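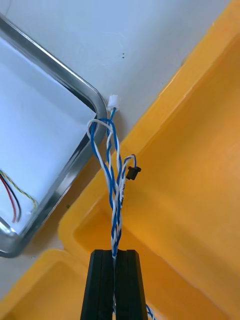
Print this page | E-mail this page

4 Connecting the Gitum heating controller

CAUTION: Switch off the supply at the main panel before removing the cover. Wait 2 minutes before touching the terminals.

4.1 Sensor cable

1. Route the sensor cable at least 300 mm away from any power cable.
2. Keep the conductors twisted up to the terminal block. Untwist only the length needed for stripping.
3. Lay out the parts and check them against the packing list. Report missing items to Seltia quoting the serial number.

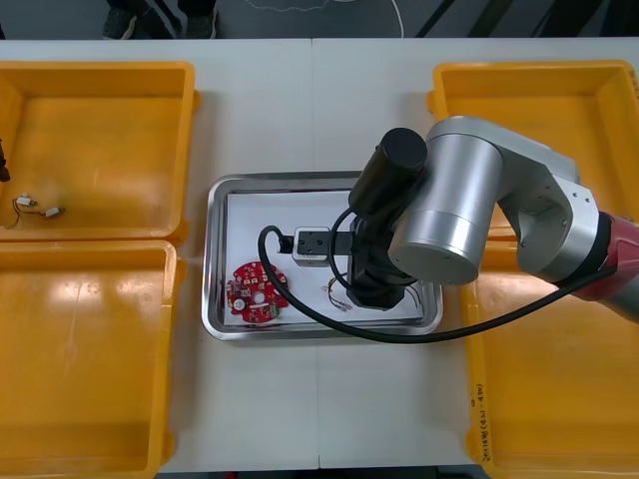
Fig. 4-1. Yellow bins and steel tray on a white table. A small connector lead is in one of the bins.

4. Push each connector in until it clicks. Do not pull on the wires to test the fit - pull on the housing.
5. Refit the cover.

Note: Polarity does not matter for the outdoor sensor. It does matter for the tank sensor - see the label inside the cover.

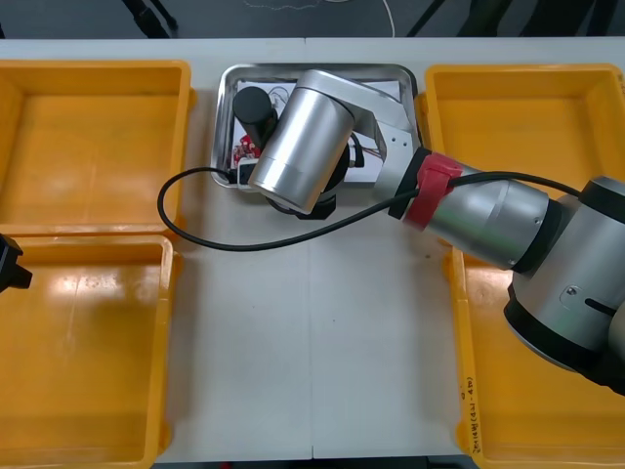 4.2 First start

1. Restore power. The display shows the software version, then the menu.
2. Set the high limit. The factory setting is 92 °C.
3. Hold OK until the display returns to the main menu.

If E4 appears, the tank sensor is open or not connected. Repeat 4.1 from step 4.

Print this page | E-mail this page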